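Ticket 428 – Draltadon tabletop set, metal puzzle won't come apart
Opened by: Vivek Sisodia
Priority: Low (reporter says High)
Status: Waiting on reporter

Friday, first note. Reporter has the Nitach puzzle from the set and can't separate the two parts. He has tried for 53 minutes, which he logged. Asked him which one, as the box holds several and he called it "the shiny one." They are all shiny.

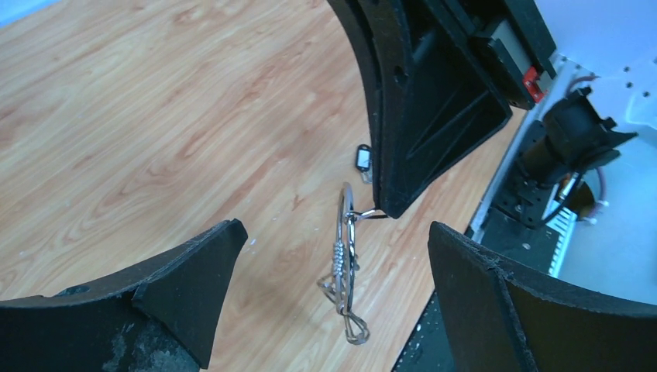
Step 2: Identify the piece
Silver wire, long teardrop loop, coil wound tight around the middle, small diamond shape at the bottom end. Matched to sheet 17 in the Bhardwaj solutions booklet. Reporter says he doesn't have the booklet. Reporter then says he has the booklet but it's "for looking at afterward."

Step 3: Rule out damage
Asked whether the wire had been forced. Reply was "define forced." Advised him to put down the pliers.

Step 4: Check the rest of the table
Vundura play fruit is also on this order, so asked after that while we were here. Yellow tray with the slotted sides, purple grapes in it. No complaint about the grapes – they don't need solving.

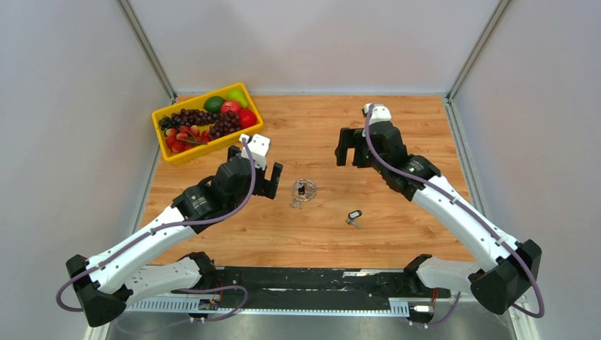
Page 2

Reply from Vivek: still stuck, would like a replacement "in the open position." Told him we don't ship those. Sent sheet 17 again, larger. Ticket stays open until he reads it.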